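Leave the Blue Parts Alone
Notes from a shared bench on teaching an arm to take computers apart
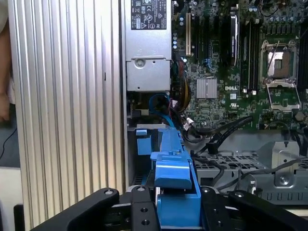 The case for slow work

Our workshop on the Mapplebeck estate has two benches given over to old desktop computers, and for most of this year one of them has had an arm bolted to it. I built the arm at home, in a spare room, from machined parts and a control board made by Eltidix. It moved to the workshop in April when it outgrew the room. The job I have been giving it is small: open a retired workstation, take out what comes out without tools, and set each part in the right tray. We call the project Osska, and I have been asked often enough why it goes so slowly that I would like to put the answer in writing.

My opinion is that people who build robots at home should spend far more time on taking things apart and far less on putting things together. Assembly looks better on a screen. You start with clean parts in known positions and end with a finished object. A dead computer gives you cables that somebody else routed, screws that may have been swapped years ago, and dust in the latches. It is a harder problem and a more useful one, and it costs almost nothing to practice on.

What the maker already told you

Many office machines were built to be serviced by a person in a hurry. The pieces a technician is supposed to touch are often molded in a bright color, and on the Dell board we have open on the bench this month the touch points near the power supply are blue. A hand goes straight to them. I think a machine should do the same, and I think the color should do more of the work than the model number.

There is a school of thought, strong in our own shop, that the right way is to store a full map of every chassis. You look up the case, load the coordinates, and go. I spent most of a winter on that approach. I had 15 chassis mapped, and the arm still failed on a machine of a type it knew, with one cable tied to the wrong side of a bracket. The map was correct and the arm pulled the cable anyway.

So I threw the maps out and started over with a short list of things to look for: a colored tab, a lever, a loop of cable, a round screw head. The arm finds one, closes on it gently, and tries the smallest motion that could free it. If the force goes up faster than it should, it lets go and waits for me. That is the whole method. It is slow, and I am fine with slow.

The trouble with a strong grip

The first fingers I made were too strong. I had bought the motors from Vodell because they were on sale, and they would close on anything. A plastic latch on an old computer is brittle, and a motor with force to spare will snap it without slowing down. I broke enough of them to fill a coffee can before I set a limit in software, and later I changed the gearing so the limit was physical as well.

I would make that change first if I were starting again. A software limit is a line in a file, and files get edited late at night. A gear is much harder to forget about. Shared workshops in particular should insist on it, as the person running the machine at nine in the evening is often not the one who wrote the settings.

The socket is where I stop

I do not let the arm near a processor socket. The contacts are fine enough that one careless touch can ruin a board, and a board with a good socket is worth keeping. The retention lever is tempting. It is a nice clean motion, up and over, and several members have asked to see the arm do it. My answer is still no. A person opens the socket, a person lifts out the chip, and the arm stays with the drive hardware and the bigger parts.

Some people hear that as giving up. I think it is ordinary shop sense. We do not cut every board on the table saw because we own one. The parts of this job that wear a person out are the repeated pulls and the sorting, and those are the parts I want off our hands.

What it costs and what we get

I have logged 228 sessions since the arm was moved. A careful session on one machine takes 65 minutes with the arm doing the pulls, and a practiced person would be done well before that. Anyone who judges the build by the clock will call it a bad one.

What I get for the time is a record of how each part came free: how hard the pull was, which way it went, where it stuck. I have found that record more useful than any service sheet, and I would like other shops to keep one too. The drives and memory go to the trays, the steel goes to scrap, and the power supplies go on a shelf by the door until somebody tests them. I still do that part by hand — unplugged and with the case left shut.

The next change is a narrower pair of fingers, so the arm can reach a tab that sits close to a bracket without bumping the metal beside it. The drawings are in the project folder. Anyone in the workshop is welcome to cut a set before I get to it.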